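September, 6.40 a.m.

Woke before the alarm. Checked the tank gauge first: 40 per cent, unchanged from last night, so whatever fell after midnight on the roof didn't amount to anything. The rain gauge on the fence post had 3 mm in it. Emptied it and wrote it in the book.

The main job this week is still the water pressure. The fault is the same as before. With one tap open the pump starts, runs up to pressure, cuts out, then starts again a few seconds later, and it keeps doing that for as long as the tap is open. The lights in the laundry dip each time. I had put it down to the pressure switch, which is the part everybody in the district replaces first, and I replaced it in winter with one from Benmoussa. It made no difference at all, so the old switch is back in the spares tin with a label on it.

Read the Drallia manual again over breakfast. The troubleshooting table gives two causes for short cycling: a leak on the delivery side, or loss of air charge in the pressure vessel. I ruled out the leak by shutting the valve to the house and leaving the pump switched on. It held for 50 minutes without starting. With the valve open and every tap closed it also held. That leaves the vessel.

8.15 a.m.

Isolated the pump at the switchboard and taped over the switch. Opened the garden tap to drain the line and left it open. Put the tyre gauge on the air valve at the top of the vessel and got no reading. Pressed the valve pin with a screwdriver and a small amount of water came out. Water at the air valve means the bladder has split, so there is no point pumping it up. I tried it anyway. The needle climbed with the bicycle pump and was back at zero before I had screwed the cap on.

The vessel is the original one, older than my time in this house. The plate on its side has rusted to the point where only the name Ravell and part of the volume can be read. I measured the outside and compared it with the catalogue. The nearest current model is slightly shorter and has the same thread, so the pipework should reach with one extra fitting.

10.30 a.m.

Rang the supplier in Bruvasow. They have the shorter model on the shelf, and a bladder kit for the old size is 5 weeks away. I asked about price on both. The kit is cheaper, but the old steel is pitted along the bottom seam and I would be putting a new bladder into a shell that will not outlast it. Ordered the vessel. They will hold it at the counter until closing time tomorrow.

Also asked for thread tape, a brass nipple and a new gauge, as the glass on the present one is so fogged that I have been reading it with a torch.

Filled both kettles, the stock pot and the two big jerry cans before I lost the rest of the pressure in the house line. For the bathroom I have buckets. It is possible to leave the pump running as it is, but every start heats the motor winding and I counted too many starts last night while washing up. A motor costs a good deal more than a day of carrying buckets.

1.50 p.m.

Cleaned the inlet strainer while the system was down. It had a cup of leaf sludge in it and one drowned skink. Rinsed the mesh, checked the rubber ring for cracks, greased it and put it back. The first-flush pipe on the north downpipe was also blocked at the weep hole. Cleared it with fencing wire. That explains why the last two falls brought so much dirt into the tank.

Climbed up and did the gutters along that side as well. The bracket near the corner has pulled away from the fascia and the gutter is holding water there. Needs a longer screw or a new piece of timber behind it. Written on the list under the pump.

Tank level by the sight tube is lower than I would like for this time of year. The forecast has nothing in it worth planning around. I have decided against watering the lower beds until the next decent rain, with the exception of the broad beans, which are in flower.

5.20 p.m.

Wrote out tomorrow's sequence so I do not have to think about it on the spot:

Power off at the board, tap open, gauge at zero.
Undo the union below the old vessel. Bucket underneath.
Fit nipple and tape, thread on the new vessel by hand, then a quarter turn with the wrench.
Set the air charge with the vessel empty, slightly below the cut-in pressure on the switch.
Close the tap, prime the pump, power on.
Time the run with one tap open and write it in the book.

Bread was baked in the morning, before the water went off, so dinner was bread, cheese and the end of the soup. Washing up in a basin with water from the kettle. It used less than I expected.

7.45 p.m.

Wind has gone round to the south and it is cooler. Closed the shed. Left a note on the pump switch as well as the tape. Kitchen is put in order and the cans are lined up by the back door for the morning.

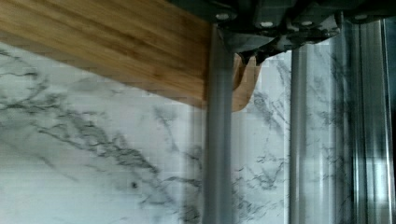 Bamboo board on the marble, evening.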